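How Do They Make the Sounds in Movies?

I love movies. I love them so much that I once watched the same one four times in a single August, and by the fourth time I had stopped looking at the heroes and started listening to their shoes. Clip, clop, clip, clop. And I thought, wait a minute. Who recorded those shoes?

So I went and found out, and now I get to tell you, and I'm very happy about it because it's one of my favorite things in the whole world of movies.

Why the real sounds aren't enough

When a movie is being shot, there is a microphone close by. Its main job is to catch what the actors say. The person in charge of it holds it on a long pole called a boom, just high enough that you can't see it on the screen. (Sometimes it dips down too far and they have to do the whole thing again. Oops!)

That microphone is pointed at mouths, so it does a great job with voices and a pretty poor job with everything else. A coat rustling, a key turning, a spoon going around in a cup - those come out tiny, or they don't come out at all. Plus, a movie set is full of noises you don't want. Planes go over. Somebody's stomach growls. The castle wall is made of painted wood, so when the knight bangs on it you hear a sad little knock, like someone at the door of a shed.

If you watched a movie with only those sounds in it, it would feel flat and kind of lonely. I tried a bit of one like that, and I kept reaching for the remote to see if the sound was broken.

Meet the Foley artists

The people who fix this are called Foley artists. You say it "FOH-lee." They work in a room called a Foley stage, and if you ever get to see one you might think it's somebody's very messy garage. There are old doors that don't go anywhere. There are boxes and boxes of shoes. There are squares of floor set right into the ground, with one full of gravel, one of sand, one of wood, one of stone.

I visited one in a town called Surton, and I counted the shoes because I couldn't help it. There were 39 pairs! Most of them were for one person, too. She had high heels, rubber boots, cowboy boots, and a pair of slippers she told me were the best thing she owned for sneaking.

How it works is simple to say and hard to do. The artist watches the movie on a big screen. When the person in the movie takes a step, the artist takes a step at exactly the same moment, and a microphone near the floor records it. If the person in the movie is tired, the artist has to walk tired. If it's a big heavy king, the artist has to walk big and heavy, even if she is small and had only toast for breakfast. I had a turn at it. I was late on every single step, and my king sounded like he was falling down some stairs.

Sounds in disguise

Now we get to the part I like best. Lots of the sounds you hear aren't made by the thing you see! Your ears believe your eyes, so if the sound is close enough, your brain says, "Yep, that's a horse."

Horses are the famous ones. People have used two halves of a coconut shell for hooves for a very long time, clopping them on the ground. Walking on snow can be cornstarch squeezed in a leather pouch, and it makes a lovely crunchy squeak. A bird flapping its wings can be a pair of gloves shaken in the air. Breaking bones (yuck, but also cool) are usually celery. Crackling fire can be crinkly plastic wrap, scrunched slowly.

Plants get used a lot as well. Dry leaves and stalks make a nice whispery rustle, so somebody creeping through tall grass on the screen might be a bunch of dried stuff being brushed and bent next to a microphone. After I learned that I couldn't look at a flower arrangement the same way.

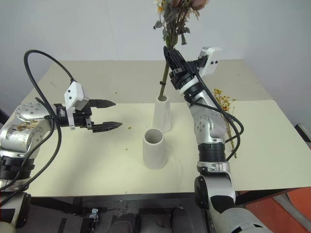

A tall bunch of flowers and two white vases. How many sounds could you make with these?

Once the footsteps and rustles and clinks are recorded, they aren't the only sounds in the movie. There are sounds from big collections too, like thunder and traffic and crowds. There are sounds made on a computer, which is how you get spaceships and laser beams, since no one can go out and record a real spaceship battle. And of course there's the music, and the voices. Somebody called a mixer sits at a huge desk and decides how loud each of them should be. Too much music and you miss the joke. Too much rain and you miss everything!

The Flundow test

There's a short cartoon called Flundow about a little robot dog named Pal who gets lost in a city called Prorus. When I was in Surton they played me 23 seconds of it with only the voices left in. Pal runs down an alley, jumps on a trash can, slips, and lands in a puddle. With no sound it was just a drawing moving around. I didn't even feel sorry for him.

Then they played it again with everything put back. Tickety-tickety went his metal paws, CLANG went the can, splosh went the puddle, and I gasped out loud. The paws were a pair of old gloves with paper clips taped to the fingertips. The puddle was a wet towel dropped in a sink.

Try it yourself

You'll need 2 people for this, and something that can record sound. A grown-up's phone is fine if they say yes.

Pick a very short bit of a movie you like, a part with moving around in it and not much talking. Turn the volume all the way down. Watch it a few times and write down every sound you think should be there. Now go hunting in your house. Keys, paper bags, a zipper, an umbrella, dry pasta in a jar (put the lid on tight, I'm begging you). Ask before you take anything from the kitchen.

One of you makes the sounds while the other one holds the recorder close. Then swap. Play the recording along with the silent movie and see if they match up. The first try will probably be a mess, and you'll laugh all over your own recording. Mine has me saying "wait, was that the door?" right in the middle of a sword fight.

If something sounds wrong, move the recorder before you give up on it. A zipper from far away is just a zipper, but up really close it can be a tent, or a race car, or a monster clearing its throat.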